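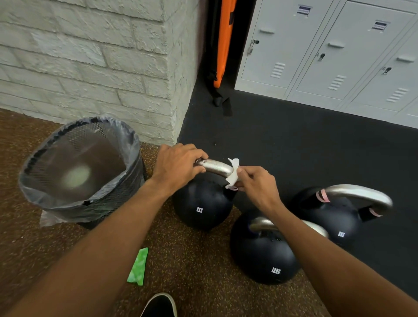 Search this site Search Go

Gillwood Gym users' group, minutes, June

Present: Cecilia Alhassan (chair), Vignesh Marar, Mererid Eynon, Sharada Chacko (notes). Apologies: Brynhildur Ásgeirsdóttir, on shift till 9.

Started 7.10pm, upstairs was locked so met on the mats.

Last minutes: agreed. Mererid's name spelt wrong again, SC to fix.

Cleaning of weights. Long one. Handles getting sticky by evening, chalk and hand cream mostly. VM wants every handle wiped after use, not just end of day. Bodies of the kettlebells too, dust shows up on the black. Agreed: wipe the steel first, right down to where it meets the bell, then the body. Fresh wipe for each one. No spray straight on to the pink tape on the 8kg, it lifts. ME asked can the tape just come off. Left for now, the Monday class use it to find their pair.

Wipes. Danzer tubs nearly out. Ostach ones cheaper but VM says they shred. CA to order 3 tubs Danzer and see how long they last.

Bins. Used wipes go in the mesh bin on the floor by the kettlebells, NOT the changing room. Bags are too big for it and trail on the floor, ME caught her foot in one. SC to get smaller bags. Till then tuck the spare under.

Rack. Kettlebells still living on the floor. Stovska quote in, 217 for the low rack, delivery extra. 2 in favour, CA wants to measure the wall first. Back next month. 12s to go at the bottom whatever we buy.

Money. 3750 in the account before the wipes. Flooring repair not yet invoiced, VM chasing.

AOB. Fan by the door rattles. BÁ sent a note asking for the radio to be turned down before 8am, agreed, sign to go up (SC).

Closed 8.05. Next meeting same place, bring own chiar if upstairs is still locked.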